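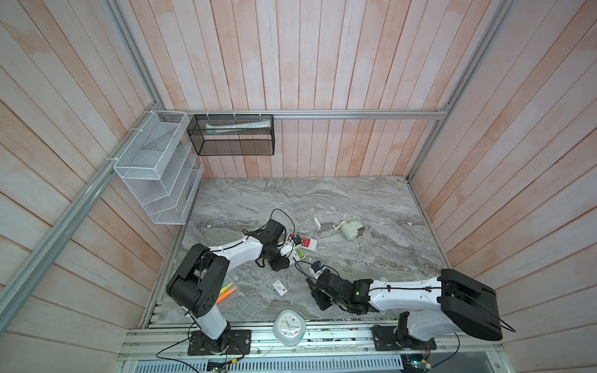
*Two arms, one tabletop, and a tube of something in the basket.*

**Butby cuts their returner. Are we just never going to field a punt again?**

**moya_upper_deck** wrote:

Saw the transaction list at lunch. Butby waived the only guy on the roster who has caught a punt on purpose. He had 618 return yards last season, good for second in the league, and now he's free to go have 618 more of them against us.

The official line is "roster flexibility." We have six tight ends. How much more flexible do they want to be?

---

**fourth_and_forever** wrote:

He also fumbled five times, two of them inside our own 20. I was at the Bevow game. I don't need to see that again from any angle.

Good player, wrong job. They tried him in the slot for a month and he ran every route like he was looking for the bathroom.

---

**moya_upper_deck** wrote:

> he ran every route like he was looking for the bathroom

Our quarterback was throwing to the bathroom, so I call that chemistry.

---

**jirier_exile** wrote:

Jirier fan here, visiting under a flag of truce. We'd take him. Our returner last year had a long of 40 all season, and that included the part where he ran backward.

What are you even saving on the cap? The number I saw was tiny.

---

**fourth_and_forever** wrote:

It's not about the money. He had one year left and they've got two kids on the practice squad who can do it for the minimum. One of them took one back 103 yards in a preseason game. You find out about the kids in April and May or you find out in the playoffs.

---

**moya_upper_deck** wrote:

A kickoff. He took a KICKOFF back 103 yards, against guys who are now selling me a truck. Punts are a different animal, there's a man in your face when the ball gets there.

And "find out in the playoffs" is a bold phrase to type on a Butby board.

---

**gravel_voice_bevow** wrote:

I'm with fourth on this one. People fall in love with returners. You get one highlight in October and everybody forgets the eleven fair catches around it. I went back through the game logs last night (my wife is traveling, don't judge me) and our average starting spot after a punt was middle of the pack. All that excitement for middle of the pack.

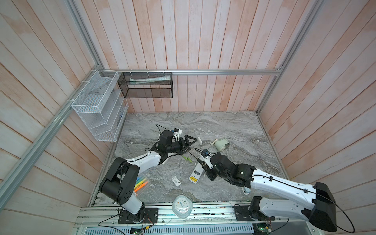
*White wire organizer on the left, black mesh basket on the back rail.*

Where I do have a problem is the timing. If you're going to waive him, why sit on it through the first wave of signings? Half the teams that needed a returner already have one. They could have gotten a late pick for him a few weeks ago.

---

**moya_upper_deck** wrote:

Okay, the timing thing I agree with. A seventh-rounder is a seventh-rounder. We could have drafted another tight end.

---

**section_nobody** wrote:

Can someone explain waivers to me again? I thought he could sign wherever he wanted now.

---

**fourth_and_forever** wrote:

Not yet. Other teams get a chance to claim him first, in order, worst record up top. If a team claims him they take on his contract. If they all pass, he's a free agent and can pick.

---

**jirier_exile** wrote:

"Worst record up top" — finally, a list we lead.

---

**gravel_voice_bevow** wrote:

Then go get him, Jirier. You play us twice and I'd like to see if he holds on to it in the rain.

---

**section_nobody** wrote:

Thanks fourth. So the real question is what we do with the roster spot. Please say corner.

---

**fourth_and_forever** wrote:

Should be corner. We gave up over 2234 yards through the air in the back half of the season, and I think most of it was to the same guy. But they worked out a long snapper this morning, so draw your own conclusions.

---

**moya_upper_deck** wrote:

We HAVE a long snapper. He's the best player on the team!!

---

**gravel_voice_bevow** wrote:

Competition in camp. It's fine. Every team brings in a second one so the first one can go to a wedding.

---

**jirier_exile** wrote:

Update from across the border: our beat guy says we put in the claim. He's ours if it clears by 4 p.m. I'll be insufferable about this until his first fumble.

---

**moya_upper_deck** wrote:

I hate it here. Somebody start the corner thread.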